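New kitchen tables make their debut at Flistside

The shared kitchen at Flistside is open again, and it looks lovely! After 122 days behind plastic sheeting, the room was handed back to residents on 28th June, with new worktops, deeper sinks and a proper place to put the crockery at last.

The star of the show has to be the wood. Joiner Inger Lykkegaard made the tables from joined strips in all sorts of shades, from pale cream to pinkish brown, and she was keen to keep the knots in. "I had people asking me to hide the dark bits," she said. "I put them where you'd see them."
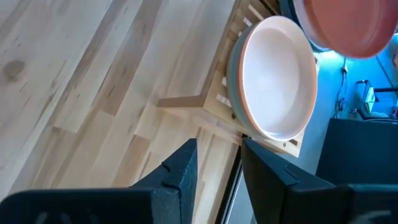
Bowls stacked in a pale wooden rack on one of the strip-wood tables.

The crockery was chosen by Heiðrún Þrastardóttir, who runs the Ellville supper club and has cooked in the old kitchen more often than she cares to remember. She went for shallow bowls, and the white one with the thin peach-orange rim is already her favourite — it makes even lentil soup look cheerful, she says. There are 40 place settings in all, so the summer suppers can go back to one sitting.

A raffle and two cake sales raised £842 towards the racks and shelving, and there is a little left over for tea towels.

The first supper in the new room is planned for early July, with fish stew and rye bread on the menu. Places are free but do fill up quickly, so put your name on the sheet by the kitchen door. Bring a pudding if you can!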